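差出人: Anastasia Triantafyllou
宛先: 作業自動化メーリングリスト
日付: 2019-05-20
件名: Re: [chores-ml] 廃機分解、どこまで機械に渡せるか

Triantafyllou です。Zedau の分解ラインを見ています。

Thodoris Alexiou さんの書き込み:
> 先週の投稿で「家事もまだ無理なのに工場の雑務ができるわけがない」と
> いう意見がありましたが、比較の仕方が雑だと思います。洗濯物を畳む
> 作業は対象が毎回変形する。使用済みサーバーの分解は、対象が剛体で、
> ねじの位置も機種ごとに決まっている。後者のほうが先に片付くはずです。
>
> そこで質問です。Hurngate では CPU とメモリの取り外しを人手でやって
> いて、一台あたり 15 分を見込んでいます。このうちソケットまわりだけ
> でも機械に任せられる段階に来ているのでしょうか。カタログ上の把持力や
> 繰り返し精度の話ではなく、現物を前にしたときに何が詰まるかを
> 知りたいです。
>
> もう一点。投入の判断基準を「成功率」に置くのは妥当でしょうか。
> うちの現場では、失敗の中身のほうが問題になりそうです。
>
> Alexiou

剛体のほうが先、という見立てには半分だけ同意します。基板と枠は剛体ですが、熱伝導グリスの粘着、ケーブル、ラッチの遊びは剛体として扱えません。洗濯物ほどではないにせよ、図面に載らない要素が作業時間の大半を占めます。

以下、工程の順に書きます。こちらの経験は Karamanlidis 方式の二指グリッパでの試行が元なので、吸着や専用治具を使う場合は条件が変わります。

1. ソケットまわり

人間がやると、レバーを押し下げながら横に逃がし、引き上げ、枠を開き、CPU を縁でつまんで真上に抜く、という一続きの動作です。手順書では一行で済ませていることが多いはずです。機械に渡すときは、少なくとも次の単位に割る必要があります。

・レバー先端の検出と、引っかける向きの決定
・横方向に逃がす量の管理(力制御。位置制御だけでは足りない)
・枠の開放と、開ききったことの確認
・CPU の縁への接近、把持、垂直引き抜き

検出自体は以前ほど難しくなくなりました。金属の枠とレバーは反射で輪郭が途切れますが、手首カメラの角度を変えて二回撮れば、たいていは拾えます。残るのは接触してからの部分です。指先のパッドには摩擦を稼ぐために粗い面のものを使いますが、粗い面は厚みも取ります。基板の縁に掛けたいのに枠の内側に当たる、という干渉がよく出ます。グリスが天面に残っていると、パッドに移って次の台から摩擦係数が変わります。清掃の間隔を工程に入れていない見積もりは、信用しないほうがよいです。
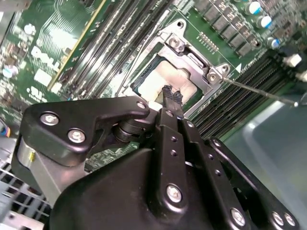

2. メモリ

スロットは列が平行で、ラッチの位置も両端に決まっています。配置の推定だけなら、四工程の中でいちばん素直です。

問題はラッチの開放です。両端のラッチを倒すには、二指グリッパ一台だと片側ずつになります。片側だけ開けてもモジュールは斜めに浮くだけで、反対側を押すときに最初の側が戻ることがあります。双腕にすれば解決しますが、費用が見合うかは台数次第です。Trundside の試算では、単腕で押し棒の治具を併用する案が最も安くなりました。

隣り合うスロットの間隔が狭い機種では、指の外形が先に効いてきます。把持範囲の広いグリッパほどリンクが張り出すので、「何でもつかめる手」を選ぶと、この工程で損をします。家庭用の汎用ロボットが食器棚の奥で苦労するのと同じ種類の話です。

3. ヒートシンクとケーブル

冷却部品は、ねじを外したあとの剥離が難所です。グリスが固着していると、垂直に引いた力がそのままソケットにかかります。人間は無意識に少しひねって剥がします。この「少し」を力の上限とひねり角で書き下すと、機種ごとに値が変わり、同じ機種でも使用年数で変わります。こちらでは上限に達したら中断して人に回す設定にしています。無理に続けさせると、ピンを曲げるか基板を反らせます。

ケーブルについては、現時点で自動化を勧めません。束になって基板の上を横切っている場合、どれを先に抜けば腕の通り道ができるかを決めるところから始まります。コネクタの爪は手首カメラから見えない側にあることが多く、抜去の力も一定しません。前段で人がケーブルを外し、その後を機械に渡す分担が現実的です。

4. 視野と腕の通り道

見落とされがちな点です。手首カメラは対象に寄れる反面、接近すると自分の指で視野の下側がふさがります。ソケットがグリッパ本体の陰に入る姿勢では、見ながら動かすことができず、直前の画像を頼りに動くことになります。天井側に固定カメラを一台足すだけでかなり改善しますが、筐体の縁や張り出した板金が基板に影を落とすので、照明の位置は機種ごとに見直しが要ります。

メモリ列へ進入するときの視野の例を貼っておきます。確認してほしいのは、基板手前側のソケット付近が手先と重なっている点です。この高さからさらに下げる場合は、進入方向を変えるか、外部カメラに切り替えます。
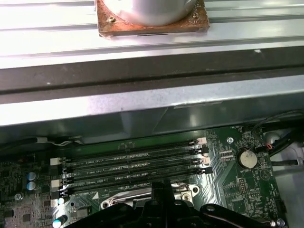
図2 手首カメラの視野。中央がメモリスロット、右がコイン電池。下側にグリッパとソケット保持部の金具。

5. 成功率を基準にすることについて

Alexiou さんの指摘どおり、成功率だけでは判断できません。こちらの試行では 109 回の把持動作を記録し、結果を次の三つに分けました。

 a) 完了
 b) 中断し、対象は無傷
 c) 中断または完了したが、対象に損傷

再利用目的の分解なら、見るべき数字は c です。b はどれだけ多くても、人が引き取れば済みます。素材回収だけが目的なら c も許容できますが、その場合はそもそも丁寧に外す理由が薄く、破砕と選別のほうが安いでしょう。自動分解に意味があるのは、部品に値が付く機種に限られます。

年間の処理台数も効きます。同一機種で年におよそ 2000 台を下回ると、機種ごとの設定作業が人件費の削減分を食います。これは Zedau の賃金と稼働時間での数字なので、Hurngate ではそちらの条件で計算し直してください。

6. 「もうできるのか」への回答

CPU の引き抜き: 枠を人が開けた状態からなら、任せられる。レバー操作からだと、監視付き。
メモリ: 治具があれば任せられる。治具なしの単腕では勧めない。
ヒートシンク: 中断条件を厳しくすれば試す価値はある。
ケーブル: 人手。

つまり、見込みの 15 分がそのまま機械の時間に置き換わるわけではありません。人が前処理をし、機械が反復部分を受け持ち、中断分を人が引き取る形になります。人手の時間がどれだけ減るかは中断率で決まるので、導入前に最低 3 機種で測ることを勧めます。一機種だけで測ると、たまたま相性のよい枠の形に合わせ込んでしまいます。

家事との比較に戻ると、難しさの中身は案外近いと考えています。食器の汚れ、布のしわ、固着したグリスは、どれも事前のモデルに入らず、触ってから分かるものです。サーバー分解が有利なのは、同じ型が何台も続けて来ること、失敗したときに止めて人を呼べることの二点です。家庭にはこの二点がどちらもありません。

追加で伺いたいことがあります。

・Hurngate で扱う機種は、CPU の保持機構がレバー式とねじ式のどちらが多いですか。混在なら比率も。
・筐体から基板を出してから外していますか、それとも筐体内のままですか。後者だと、板金の縁との干渉で進入角がかなり制限されます。
・グリスの拭き取りは抜き取りの前ですか、後ですか。

返答をもらえれば、こちらの中断条件の設定値を機種別に整理して送ります。力センサの型によって値がずれるので、使用予定のものが決まっていればそれも書いてください。

Triantafyllou
Zedau 分解工程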